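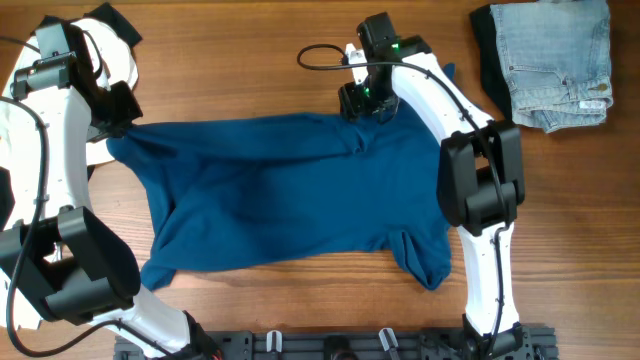

*Two-arm bench, garment handling: a blue garment held along its upper edge between both grippers.*

# Running a two-arm garment bench: working rules and procedure

Revised 23/04/2026. Applies to all tabletop cells at the Lindia and Stollevard sites that handle clothing or other loose textiles with a pair of small arms.

This page covers how to set up a bench, how to start and stop a session, and how to write up what happened. It assumes you have finished the site induction and can already jog both arms by hand. It does not replace the manufacturer's manual or the risk assessment for your cell. If this page and the risk assessment disagree, follow the risk assessment and file a change request against this page.

## 1. Scope and terms

Three words are used in a fixed sense below.

- **Bench**: the table, the base rail, both arms, and everything within reach of either arm.
- **Session**: the period between enabling the drives and removing power from them.
- **Episode**: one attempt at one garment, from first motion to both arms back at rest.

A session normally contains many episodes. The rules in sections 2 and 3 are checked once per session. The rules in sections 4 and 5 apply to every episode.

Small arms are often treated casually because they are light. The risk assessment for these cells does not allow that. The fingers close with enough force to pinch skin, and the elbow brackets form a shear point when the joint folds. Garment work adds one more hazard: cloth can hide a hand, a tool or a cable from the operator's view.

## 2. Before you enable the drives

Work through these in order. Do not skip ahead because the previous operator says the bench is ready.

1. **Confirm power is off.** The drive supply switch must be down and the indicator dark.
2. **Check the base clamps.** Push each base sideways with a flat hand at the height of the lowest joint. Any movement at the rail means the clamp is retightened before anything else is done. A base that shifts during a session invalidates the calibration, and every episode recorded after the shift has to be discarded.
3. **Check the fasteners.** Look at the screws along each link and at the elbow brackets. A screw head standing proud of its seat is a stop condition.
4. **Trace the cables.** Follow each cable from the gripper to the base with your fingers. Look for flattened insulation, exposed conductor, and connectors that have started to back out.
5. **Check cable slack.** With power off, move each arm by hand through its full working range. The cable should form a free loop at the wrist and at the elbow at every position. It must not go tight, and it must not drop low enough to be caught by the fingers.
6. **Check the finger surfaces.** Remove lint with a dry brush. Worn or torn finger pads are replaced in pairs, never singly.
7. **Test the stop button.** Press it, confirm that the drives cannot be enabled, then release it.

Record the result in the Makowska log. The entry needs the bench number, the initials of the operator, and a pass or fail for each line. A fail is entered even if you fixed it on the spot.

## 3. Laying out the bench

The table is divided into a work zone in the middle and two holding zones, one toward each back corner. The work zone is the area both grippers can reach with the elbows bent. Do not plan a task that needs either arm at full extension. Position accuracy drops near the limit, and the arm has no room left to back away.

Rules for the holding zones:

- Garments waiting their turn are folded or stacked so that no sleeve or leg trails into the work zone.
- Items with hard parts, such as buttons, rivets or zippers, go at the back of the table. Hard parts can chip a finger pad if the gripper comes down on them.
- A garment may lie under the path of an arm only if the arm clears it at every point of the planned motion. Check this at reduced speed first.
- Nothing that is not part of the task stays on the table. This includes phones, pens, tape, hex keys and drinks.

For the work zone:

- One garment at a time. If two are placed by mistake, stop and remove one by hand under the procedure in section 5.
- The garment should contrast with the table. Cloth close to the table color is logged as a restricted item and needs approval from the cell lead.
- Check pockets before placing the garment. Coins and tissue are the usual finds.

Lighting is set by the marks on the lamp dimmers. Do not adjust it to suit your own eyes in the middle of a session.

## 4. Running an episode

### 4.1 Speed

Start each new garment type at reduced speed, with the controller override at 21 percent. Run five clean episodes at that setting before raising it. Full speed (100 percent) is permitted only with the guard closed and the presence sensor active. It is never permitted for a garment type that has not been run on that bench before.

### 4.2 Gripping cloth

Most faults on a garment bench begin with a poor grip. The guidance below comes from fault reports at both sites.

- **Approach from above, with the fingers open just wide enough to take the fold.** A wide opening collects extra layers.
- **Pinch a small fold.** If the gripper has hold of a large bunch, release and try again. A large bunch slips under load and is hard to lay flat afterward.
- **Stop the descent at contact height.** Pressing the fingers into the table loads the wrist and wears the pads. If you hear the table knock, the height offset is wrong.
- **Take the second corner before lifting the first.** Lifting with a single gripper swings the rest of the garment and usually twists it.

### 4.3 Tensioning an edge

When both grippers hold the same edge, the arms are mechanically coupled through the cloth. A move by one arm becomes a load on the other. Treat this state as follows.

1. Bring both grippers to the same height above the table.
2. Move one gripper outward slowly while the other holds position.
3. Stop as soon as the edge runs in a line. Fine creases fanning out from a held corner are acceptable. A lifted center is not, and means there is too much tension.
4. Check the motor current on both wrists. If either reading is above the limit on the bench card, ease off before you do anything else.
5. Move both arms together from this point, using the coupled mode. Do not jog a single arm.

Knit fabric stretches and will hide an overload for longer than woven fabric does. For knits, use the lower of the two limits on the card.

### 4.4 Arm separation

The arms share a work zone, and each one can reach the other. The controller enforces a minimum distance between the grippers, but it has no model of the cables. Watch the cable loops whenever the grippers come close together. If one loop passes over or behind the other arm, stop, back both arms out along the path they came in on, and reroute the cable with the power off.

### 4.5 Ending the episode

Release one gripper at a time. Open the fingers fully, lift straight up, and confirm that no thread or hem has come up with them. Then return the arm to rest. A snagged thread is cut with power off. Do not pull it free.

## 5. Reaching into the bench

This section has the strictest rules on the page. A breach is reportable even if no contact was made.

- Hands stay out of the bench while the drives are enabled. There is no exception for quick corrections such as straightening a sleeve.
- To reach in, bring both arms to rest, press the stop button, and wait for the indicator to go dark.
- If an arm is holding cloth when power is removed, the arm may sag. Support the link from below before touching the garment. Keep your fingers away from the elbow brackets.
- Tie back long hair and remove lanyards, rings and loose cuffs before the session starts. Gloves are not worn at the bench, as a gripper can draw a glove in with the cloth.
- Only one person reaches in at a time, and that person keeps the stop key.

In teleoperated sessions, the person driving the arms and the person resetting the garment use spoken calls. The resetter says "hands in" and waits for "stopped" before reaching. The driver does not enable the drives again until hearing "hands clear". Nods and gestures do not count.

## 6. Stop conditions

Stop the session and leave the drives off if any of these occur:

- an arm moves without a command
- a base shifts on the rail
- a cable is pulled tight or caught
- a gripper fails to open on the first command
- fault code 812 (position lost on a joint) appears on either arm
- you smell hot plastic or hot insulation

Code 812 may be cleared only after the joint has been moved through its range by hand and homed again. If it comes back in the same session, tag the arm out and contact Wornance service through the equipment desk. Do not swap controllers between benches to find out which part is at fault.

## 7. Keeping records

Every episode gets an outcome: complete, incomplete or aborted. Use "complete" only when the garment ends in the state given on the task card. A garment that is nearly right is incomplete. Mixing the two makes the success figures useless, and it has already forced us to relabel one full batch, recorded last June.

Failed episodes are kept. Do not delete a recording because it looks bad. If a person's face or any personal item enters the camera view, flag the episode for review and carry on.

Notes should state what was observed. "Left gripper released during lift" is useful. "Robot confused" is not.

## 8. Shutting down

1. Bring both arms to rest with the grippers empty.
2. Remove drive power and wait for the indicator to go dark.
3. Clear the work zone and fold the garments back into the holding bins.
4. Brush lint from the finger pads, the joints and the slots of the base rail. Compressed air is not used, as it drives lint into the housings.
5. Close the log entry and return the stop key to the hook.

Change requests go to the equipment desk at your site, marked with the section number and the bench where the problem came up.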